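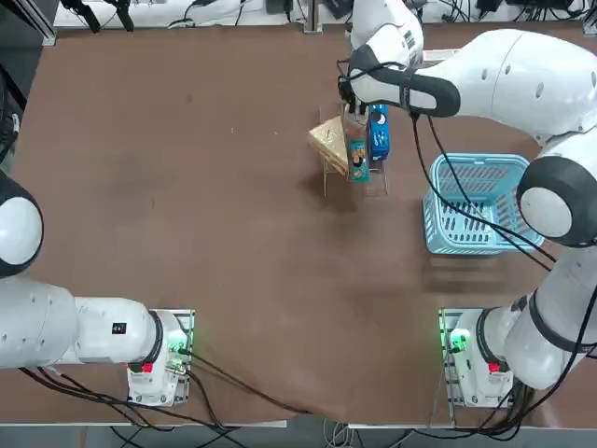
3/19/18

I have been put in charge of snacks. I didn't apply. I said in February that the vending machine at Raltside was a disgrace, and So-ying Tse replied that in that case I must have views on what should replace it. I did have views. I now have a budget of 80 pounds a month and a clear acrylic stand with steps in it, like a very small football terrace.

The stand is meant to make people want things. Radomír Jurčo used to do the window at a shop called Šimko and holds that anything looks better three inches up. I wanted a bowl. I was told a bowl says dentist.

So we have been arranging. The biscuits are the problem, being in a box much wider than everything else. Stood upright they loom over the sandwich. Laid flat they use up a whole step, but at least you can read what they are, and a man who can read the word on a biscuit box is halfway to eating one. The teal packets go one either side, with something small in the gap. Radomír calls this framing. I call it having two packets.

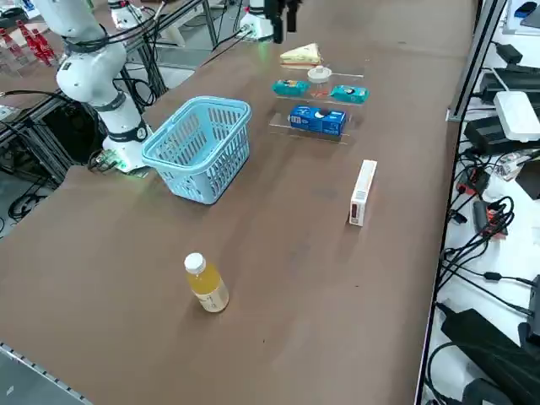 The jar era. Sandwich at the top, biscuits lying down.

I still think the jar was a mistake. It is a nice enough jar, but put it in the middle and it looks like it's collecting for the lifeboats.

The tall white box won't go on any step without making me nervous, so it stands on the table by itself. The pale blue basket is for taking your things away in, an idea of So-ying's that assumes colleagues who buy more than one item and bring the basket back. We shall see. I've ordered 14 more sandwiches from Fleter on the strength of it.
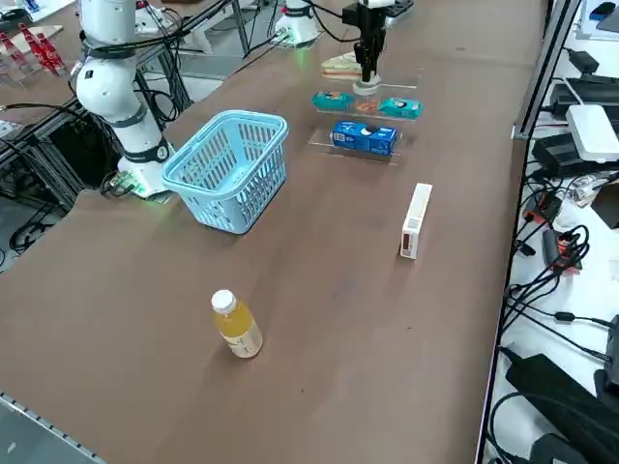 With juice. Basket awaiting its first customer.

The juice is down at the front on the table, and I'm leaving it there. Radomír wants it on the stand. He also wants price labels in a typeface, from Trendar, who will only do them in packs of 300. I have a biro.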